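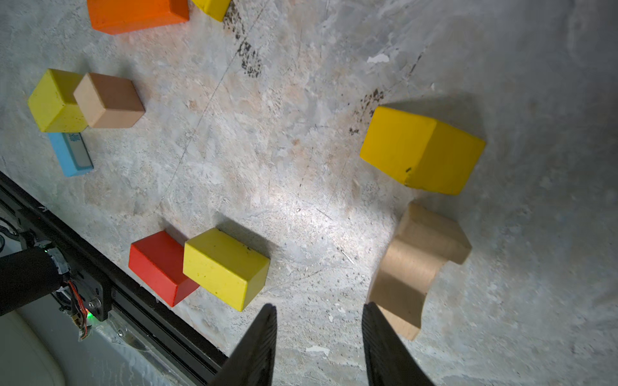 Wooden blocks on a gray, scuffed surface.

Cleaning Wooden Toys Without Ruining Them

Filed under: Household, Small Repairs

Painted wooden toys last for decades if you leave them alone, and children have never once left them alone. They get sucked on, dropped in soup, left out on the patio overnight and used as doorstops. Most of what they pick up comes off with a damp rag. The rest of this page is for the stuff that doesn't.

Everyday dirt

Put two cups of lukewarm water in a bowl with a few drops of dish soap. Dip a cloth, wring it out until you're sure you've overdone it, then wring it again. Wipe each piece, wipe it a second time with plain water, and stand it on a towel with some air on all sides. Turn the pieces after an hour. Leave them until morning before they go back in the bin, however loudly you are being lobbied.

Don't soak them. Wood swells, paint doesn't, and the paint loses that argument. The dishwasher is soaking with extra steps. I ran a set of Koskela stacking rings through ours one December, on the pots-and-pans cycle, and what came out looked like something you'd find in a bog.

Sticky patches

Jam and juice soften if you lay a warm, damp cloth on them for a minute or two. Sticker glue wants a dab of cooking oil, left for five minutes and rubbed off with a dry rag, then a wipe with the soapy cloth. Keep nail polish remover away from anything painted. It will take off the glue, and it will keep going.

Crayon comes up with baking soda on a damp fingertip. Go lightly. On a glossy finish you can rub a dull spot in no time, and then you get to dull the whole block to match.

Ballpoint ink on bare wood is there to stay unless you sand it. Decide how much you care.

Chips and rough edges

Run your thumb along every edge. If it catches, sand it. Use 100 grit for real splinters and something finer to finish, always with the grain, and wipe off the dust before you judge the result.

My neighbor Robel Workneh does his with a nail file while watching soccer, and I have to admit his blocks are smoother than mine.

Touch up bare spots with a paint labeled safe for children's toys, and read the back of the can as well as the front. Two thin coats. Let the first one dry for as long as the can says, which will be longer than you want.

If the toy is old and you don't know what's on it, don't sand it at all. Old paint can contain lead, and sanding turns it into dust you and the kids can breathe. Put it on a high shelf and call it an antique.

Unpainted pieces

Plain wood goes gray and thirsty after a few cleanings. Rub in a little food-grade mineral oil, wait twenty minutes and buff off whatever is still sitting on top. A 500 ml bottle will outlive your children's interest in blocks. Skip olive oil, which goes rancid and makes the toy box smell like a forgotten picnic.
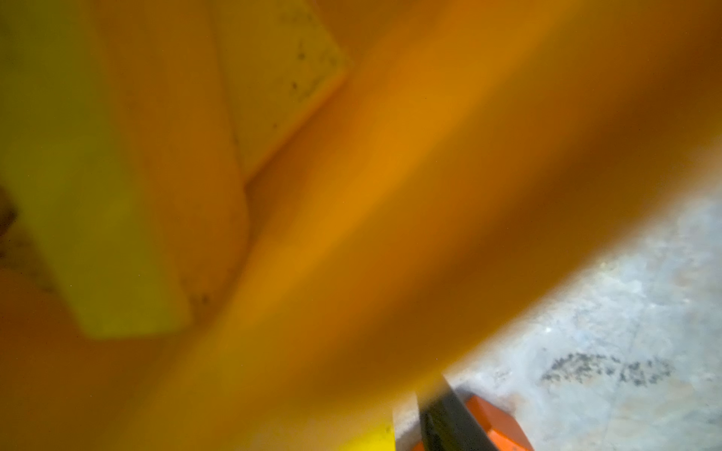 Can I use vinegar on painted blocks?
Use it well diluted, one part white vinegar to ten parts water, on a wrung-out cloth, and try it first on a side you don't mind spoiling. Straight vinegar can dull some finishes.

Smells

A musty box of hand-me-downs usually needs air more than it needs product. Spread everything out somewhere dry and shady for a couple of days — full sun fades the reds first and can split the larger pieces. If the smell hangs on, put the toys in a lidded bin with an open dish of baking soda and forget about them for a week.

Black spots that wipe off and come back are mold that has settled into the grain. Throw those out. You can hold a short ceremony if the household requires one.

Storage

Fabric bins are kinder than hard ones, and quieter at six in the morning. Keep them off the basement floor and away from the radiator. I used a Burnier crate with a tight lid for years and would not do it again, as anything put away slightly damp stayed that way.

Wash the bin too. A clean block dropped into a dirty bin is a dirty block with better memories.

Reader tip

Nelli Pesonen writes that she cleans her grandson's set with an old soft toothbrush, for the grooves and carved letters, and keeps it in a jar clearly marked TOYS. The jar was unmarked until her husband had a bad morning.

Next page: Getting candle wax out of a tablecloth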